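**Zarnum Grikach transaxle: oil change interval and front seal**

**tailshaft_ed** | 09/06/2018

Car is a Series 3 Grikach, manual, build number 261. Handbook gives no change interval for the transaxle oil, only "inspect at service". The Berge workshop bulletin says to change it at the first major service and again whenever the clutch is done. Mine has the original fill as far as the paperwork shows. Second gear baulks when cold and clears after a few kilometres of driving.

Two questions. What grade are people running, and is there any reason not to renew the input shaft seal while the box is drained?

**camber_gauge**

75W-90 GL-4. Don't use GL-5 in it. The synchro rings are brass and some of the extreme pressure additives attack yellow metal. A cold baulk on second that clears with heat is usually old oil or the wrong oil.

Seal is a separate job. The box has to come out, so it makes no sense unless the clutch is due.

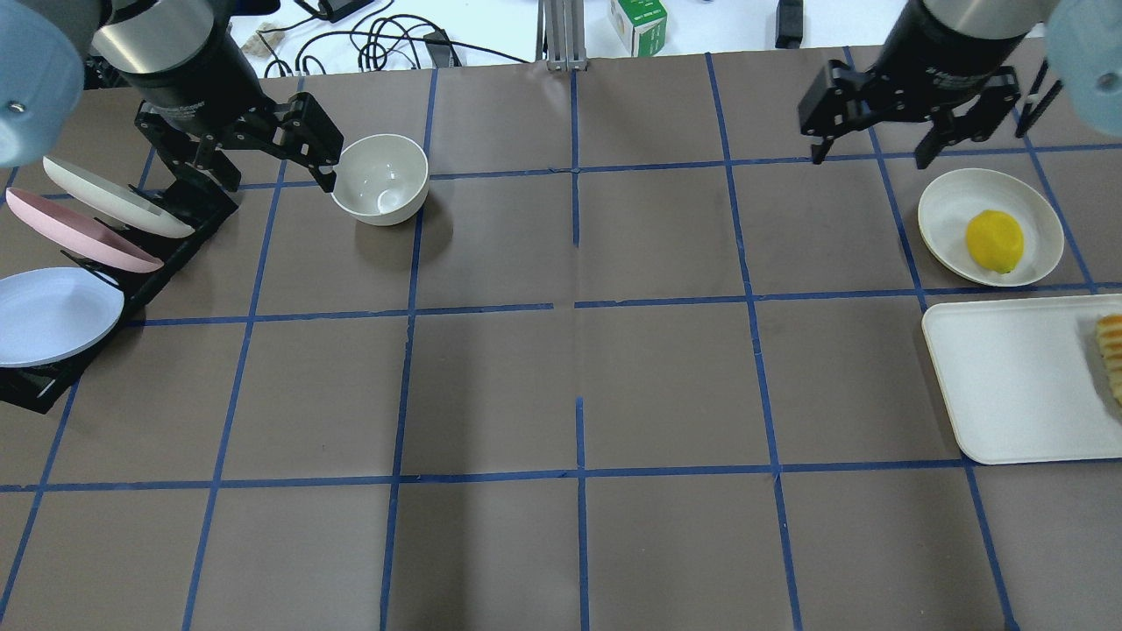 *Bowl and plate rack on the taped grid.*

Drain plug is an Allen head on the left side, fill plug above it. Crack the fill plug first. If it's rounded off you want to find that out with oil still in the box.

**Suqin Qiu**

I disagree on GL-5. That advice dates from older additive packs. Several current oils are rated for both and the corrosion results on copper strip are fine. I have run one for 4,000 km with no change in shift quality in either direction.

Agree on the fill plug.

**camber_gauge**

Copper strip is a short test at fixed temperature. It says very little about years of use. Friction at the cone matters as well, and a slippery GL-5 can give slower synchronisation even if nothing corrodes. 4,000 km doesn't settle it.

**Suqin Qiu**

Nor does repeating the handbook. Do you have an oil analysis from either type in this box?

**camber_gauge**

No.

**halfshaft**

I have one, from GL-4. Copper came back slightly above the lab's typical figure, iron normal. Single sample, so treat it accordingly.

On the seal: the original Zarnum part is no longer listed. Uteck makes an equivalent in Viton with the same lip width, and it's a direct fit on the early housing. The later housing has a deeper bore and the seal can be driven in too far.
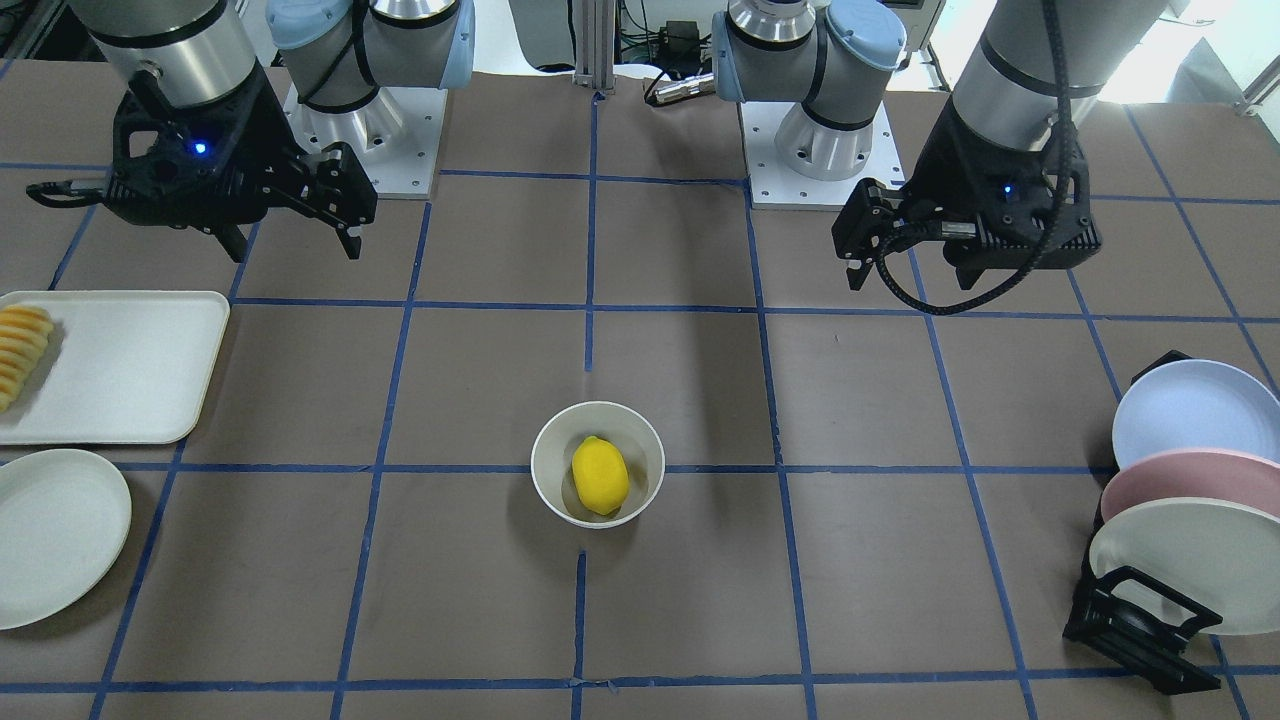

Measure the depth of the old one before you pull it and set the new one to match. I was quoted more than $400 in labour to redo one that had been pushed home against the shoulder. The drain slot behind it was blocked and it leaked onto the clutch.

**tailshaft_ed**

Thanks. Clutch isn't due so the seal can wait. Is the housing change by build number or by date?

**halfshaft**

Build number in the parts book, but I wouldn't trust it. Look at the casting mark next to the breather. Later ones have a suffix B.

**tailshaft_ed**

No suffix on mine. Early housing then.

I'll go with a GL-4 and send the old oil off for analysis when it's drained. Workshop can't fit me in until October, so it may be a while before I post the numbers.

**Suqin Qiu**

Take the sample mid-drain, into a clean bottle. Note the kilometres on it. If you top up between now and then, record that too or the copper figure is no use to anyone.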